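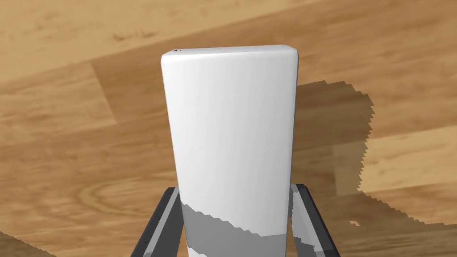
Warkent Upright Dehumidifier: Four Months in a Basement Workshop

The Warkent Upright is a compressor dehumidifier meant for basements, garages and other unfinished rooms. I bought mine at full price to replace an older unit whose fan bearing had failed. It has run since spring in a below-grade workshop with a floor area of 900 square feet, block walls and one small window that stays shut. The notes that follow cover setup, water removal, noise, controls and maintenance.

Setup

The unit ships upright and should stay that way. Mine arrived on its side, so I let it stand overnight before applying power. The manual asks for a clear gap on all sides and warns against extension cords. The supplied cord is short. If your nearest outlet is behind a bench, plan on moving the bench.

The drain connection takes a standard garden hose thread. The hose is not included. The port is molded plastic and easy to cross-thread, and my first attempt leaked at the collar. A new rubber washer and a second try by hand fixed it. Gravity drain works only if the hose falls continuously to the floor drain. There is no internal pump, and Warkent does not offer one as an add-on.

Water removal

I set the target to 50 percent and logged readings from two hygrometers, one on the bench and one on the far wall. Before installation the bench meter sat in the low 70s. It reached the target on the second day and has stayed within a few points of it, including through a wet stretch in August when the driveway drain backed up. The far wall reads slightly higher at all times. A small circulation fan closed most of that difference.

The built-in humidity display reads low compared with both meters. The offset is steady, so I set the target lower to compensate. There is no calibration option in the menu.

Below 60 degrees the coil frosts and the unit spends a good part of each hour in defrost. This is normal for a compressor design. Anyone with an unheated garage in a cold state should look at a desiccant model, such as the smaller Sisedley, and accept the higher power use.

Noise and power

On high, the sound is mostly fan. On low, the compressor hum is the larger part, with an audible clunk at each start. Placing the unit on a rubber mat cut the vibration carried into the slab. I would not put it in a bedroom.

A plug-in meter showed 176 kilowatt-hours over the wettest billing period, with the fan on low. The previous unit used more and held a worse number.

Controls

Five touch buttons, no app, no remote. The buttons respond poorly to dusty fingers, a real drawback in a shop. Settings survive a power outage, and the unit restarts by itself. The timer can be set to shut the unit off but cannot be set to start it.

Maintenance

The filter slides out from the side without tools. In a room with a table saw it needs rinsing every two weeks, and the clean-filter light comes on too late to be useful. The bucket is sturdy but has no lid, and it slops if carried when full. I stopped using it once the hose was in.

Verdict

The Warkent removes water at a good rate, drains reliably once the fitting is seated, and asks for little attention. The faults are the short cord, the low-reading sensor and the touch buttons. I would buy it again for a basement with a floor drain. Without one, a model with a pump is worth the extra cost.

Rating: 4 out of 5

Related reviews
Sisedley Desiccant Dehumidifier, Small
Drillovine Benchtop Dust Collector
Ásgeirsdóttir Wall Hygrometer, Two-Pack
Floor Paint for Damp Concrete: Three Brands Compared
Rubber Anti-Vibration Mats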